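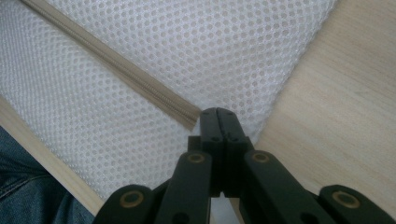 Hoker Cricket Club
Minutes of the selection and fixtures meeting, Monday, 7.30 pm, upstairs bar

Present: Kirsty Bramwell (chair), Arnulfo Cuervo (first team captain), Joaquim Sequeira (fixtures), Yhon Marulanda (minutes)
Apologies: Édgar Cárdenas

1. Minutes of the last meeting
Agreed, after KB asked for "the pitch is fine" to be changed to "AC said the pitch is fine".

2. Overseas player
AC reported that the agency, Trelus, has offered a left-arm seamer for the second half of the season. The agency's sheet gives him 23 wickets last season. JS asked at what level. AC did not know. YM had looked and could find scorecards for only 14 of them, several in friendlies.
KB said we were told much the same about the last one, who bowled two spells and went home with a sore back. AC felt this was unfair on the new man. KB agreed it was unfair on him but said it was our money.
No contract to be signed until the agency sends full scorecards and says in writing who pays for the flight if he leaves early.
Action: AC to write to Trelus.

3. Sponsorship
Privico would like its name on the playing shirts and the sightscreens. The letter talks about a "partnership" for two paragraphs and mentions no sum. JS thought it worth a phone call. YM pointed out that painted sightscreens would be against league rules in any case.
Action: JS to ring and ask for a figure.

4. Fixtures
The away match at Nel in June clashes with the cup second round. AC said we should move the league game now. KB asked whether we had won a first-round tie recently – we have not. Left as it stands until the first round has been played.
Second team still one game short. JS has had a maybe from two clubs, neither of which has replied since.

5. Batting
Second team all out for 265 in the practice match, which AC called very encouraging. YM noted that the opposition had lent us a batsman and that he made most of them. Minuted at YM's request.
The batting order for the opening league game was discussed at length. ÉC had sent a note asking to open. AC would prefer him at six. Not settled.

6. Any other business
The new scoring app lost an over on Saturday. The paper book will be kept alongside it for now – KB is not persuaded we need both, or the app.
Match fees from last season still outstanding from several players, one of them present.

Meeting closed 9.10 pm. Next meeting to be fixed once AC has heard from the agency.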